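Collecting again, and a few notes on bags
Saturday, December 7, 2024

I spent most of today back on the collecting, after leaving it alone for the best part of two months. The plan since October has been to get to 1,000 usable examples of the arm picking things up off the floor, and I stalled well short of that when work got busy. The arm still lives in the spare room, clamped to the low bench, and the gripper still squeaks when it opens.

For anyone who missed the earlier posts, I drive the arm by hand with a second, smaller arm that it copies. Every time I do a pick from start to finish, the computer saves the joint positions and the view from the small camera at the wrist. Later on those recordings go into training, and the arm has a go on its own. The recording side is handled by Skedow, which I moved to in the autumn because the old script kept losing the last second of each run.

Hard objects are mostly done. Cups, blocks, a sponge and a tin of shoe polish all have enough examples and the arm is fairly dependable with them. Soft things are where it falls down. It did poorly on socks in the last round and it was hopeless on plastic bags, so bags were the job for today.

The trouble with a bag is that it has no obvious place to hold it. With a cup I always go for the same part. With a bag I look for a fold that stands up a bit, come down over it, close, and lift. If I miss the fold the fingers slide over the top and push the bag along the floor. I used to throw those runs away. Now I keep them if I go back and get the bag on a second try, as the arm needs to see what recovering looks like. If I miss 3 times I stop and delete the run.

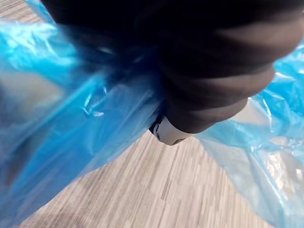 Speed has been the other thing to sort out. When I get bored I drive faster, and the wrist camera is not a good one. Anything quick comes out smeared. I watched back a batch of the old sock runs last night and in a fair few of them I couldn't tell from the video when the gripper had closed. If I can't tell, I don't see how the training is going to. So I've set myself a slower pace, and I put a limit in the Forton controller so the wrist can't swing as fast as I'd like it to. It makes the whole thing duller but I'd sooner do it once.

I did 60 bag runs before lunch and then stopped to check them. The checking takes longer than you would think. I go through each one, trim the dead time at the start, and give it one of 2 labels, clean or recovered. I tried a longer set of labels in October and gave up on it, because I kept changing my mind about what counted as what.

A few things I want to remember for next time:

Change the bag now and then. After a lot of handling it goes limp and doesn't behave like a fresh one.

Move the lamp between batches. Shiny plastic looks completely different when the light shifts, and I don't want the arm learning one set of glints.

Drop the bag from standing height. When I place it by hand I always put the easy fold on top without meaning to.

Save to the second drive before making tea.

I also had an email from a reader asking whether I'd looked at Fabbri for making extra examples in simulation. I have, for the blocks, and it was fine. I couldn't get a bag in it to crumple in a way that looked right, so I'm sticking with the real ones for the time being.

Next weekend I'll do the afternoon half of the bags and then start a training run on the lot, old socks included. The Clarkidik board is booked out to that for as long as it takes. If the socks drag everything down I'll take them out and record them again at the slower speed.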